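About Mostside College

Mostside College is a private career college offering certificate and diploma programs to adult learners. We teach evening and daytime classes at two sites and run a smaller set of courses online.

Most of our students are coming back to study after a gap. Some left high school early, some have worked in one trade for years and want another, and some hold qualifications from overseas that need topping up.

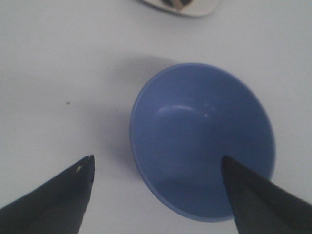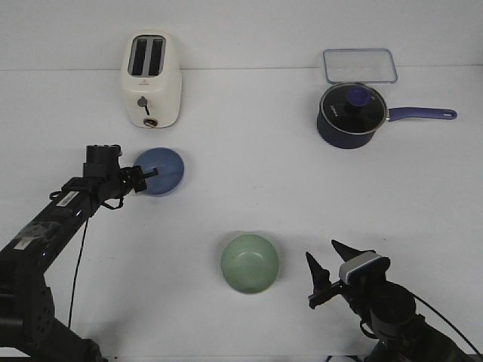

Photos: Mostside College

How we started

The college opened with 13 students in two rented rooms above a print shop on Hornier Street. The only course was a bookkeeping certificate, taught in the evenings. A second class was added the following January, and office administration came after that.

We moved to our present building in Draveck when the rooms on Hornier Street got too small. The Mancuso site opened later, in a former dental clinic, and still has the narrow hallways to show for it. It is used mainly for health office and early childhood programs.

What we teach

Our programs fall into four areas: business and bookkeeping, health office administration, early childhood support, and academic upgrading in English and math. Certificates take one or two terms. Diplomas take a full year, or two years part time.

Upgrading is open to anyone 18 or older. You do not need to be enrolled in another program, and you can start with a single subject. We give a short placement test before the first class - it has no pass mark and is used only to put you in the right group.

Class sizes

We had 647 students enrolled across both sites and online last year. Of those, 185 were in upgrading. Classroom courses are capped at 22, and computer lab courses at 16. If a class fills, we keep a waiting list and contact people in the order they signed up.

Our instructors

Instructors in the certificate and diploma programs have worked in the field they teach, and many still do. Evening classes in particular are taught by people with day jobs in the same line of work. Upgrading is taught by certified teachers.

Fees and support

Tuition is charged by the term and can be paid in instalments at no extra cost. Textbooks are included in certificate programs but not in diplomas. The college runs a small bursary each year for students who have finished upgrading with us and are going on to a diploma. Application forms are at the front desk at either site.

Each student has an advisor for the length of their program. Advisors help with timetables, leave from study and transfers to other programs. They do not give immigration or legal advice, but can tell you where to ask.

Visiting us

You are welcome to drop in at Draveck during office hours. Mancuso is by appointment, as the front desk there is staffed only while classes are on. Parking at Draveck is free behind the building after 5 p.m. The bus stops across the road.

If you would like to sit in on a class before applying, call the office and we will find one that suits.

Page updated 1/14/22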